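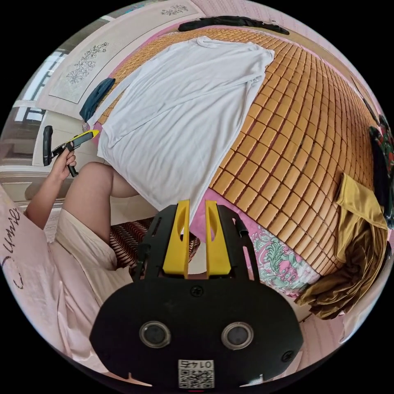
Folding on a tile mat, second season

21st February

The bamboo mat has been on the bed since August, and for most of that time it has doubled as the folding surface. I wrote up the first few weeks last year and said I would come back with settings and a procedure. These are the ones I now use every week.

The mat is the tile type: small rectangular pieces in tight rows, with enough give between the rows that the whole thing can be rolled. It lies directly over the sheet. The tiles are hard, but the mattress under them is soft, so you get a surface that holds its shape under a forearm and sags a little under a knee. Fold from the side of the bed with your weight off the mat if you can. If you have to sit, sit at the edge.

Surface friction

Cotton jersey slides on the tiles. On a bare sheet it doesn't, and this is the main difference in practice. A T-shirt dropped on a sheet stays where it lands, creases included, and has to be lifted and laid down again. On the mat you can pull one corner and the rest follows. Creases come out in the direction of the pull.

The drawback is that a finished stack also slides. Anything folded goes to the head of the bed, where it is out of the way of the pulling, and heavier pieces go underneath. Towels are folded last and stood at the side of the pile as a stop.

Snagging has been minor. In six months I have had two pulled threads, both from a loose knit, both at the gap between rows. I now keep knitwear off the mat and fold it on the Navel rack before it comes into the bedroom.

Wash settings

All of this assumes the load comes out in reasonable condition. Spin speed matters more than temperature. At 1,000 the long sleeves come out twisted but separable. Higher than that and the white shirts have set creases across the chest that hand smoothing won't remove. The machine is a used Bendura front loader with a cycle counter, and the counter stood at 3,868 this morning. I expected the bearings to go before 4,000 and have been setting money aside for it.

Detergent is the Forkel powder, 2 level scoops for a full drum of whites, one for darks. The liquid version left a film on the dark cotton at the same water hardness and I went back.

Procedure for a long-sleeved T-shirt

Lay the shirt flat with the hem toward you. Extend one sleeve fully, away from the body, before touching the other. If both sleeves are loose when you start smoothing, the second one always ends up under the torso and leaves a ridge.

Smooth from the collar down. Use the edge of the hand, with light pressure, two passes. Pressing harder only pushes the fabric into the gaps between tiles – on thin white cotton this leaves a faint grid that stays visible until the shirt is worn.

Bring the side in to a line one third of the way across the shoulder. Fold the sleeve back down along that line. Repeat on the other side. Then fold hem to collar, once for a shelf, twice for a drawer.

The stretch

Before the side folds I take the piece by two opposite ends and draw it out along its length. Hold it taut for a second or two, then lower it without letting go of either end. This replaces most of what I used to do with an iron. It works on plain weave and jersey. It does very little for anything with elastic in it, and I would not do it to a neckline at all.

Grip position is the part that takes practice. Holding the very tip of the fabric gives a point, with creases fanning out from it. A grip slightly in from the edge spreads the load over a wider band. Keep both ends at the same height or the middle will drag on the mat and pick up a fold of its own.

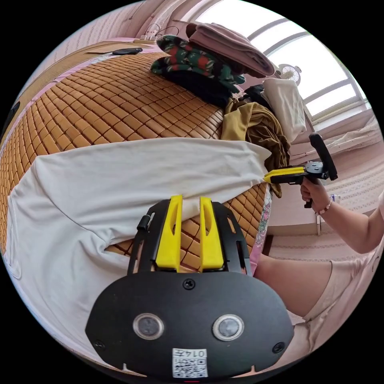

Sorting order

Whites first, while the mat is clear. They show creases most and need the most room. Then patterned pieces, then the dark and drab ones, which can wait in a heap at the far side of the bed with no visible harm. I tried running darks first for a month. The whites then sat at the bottom of the basket and took noticeably longer to flatten.

Maintenance

Wipe the tiles with a barely damp cloth, along the rows, every second week. Lint collects in the gaps and a soft brush gets it out. Roll the mat with the tiles facing outward. I got that wrong once and strained the backing along three rows; the repair tape from the hardware place on Rozīte Street has held so far.

Still to test: whether a thin cotton blanket under the mat reduces the sag at the edge.

Related posts
Bamboo tile mat: first weeks
Navel rack, spacing and drying times
Powder or liquid at high water hardness
Replacing the door seal on a Bendura front loader
Drawer depths and fold sizes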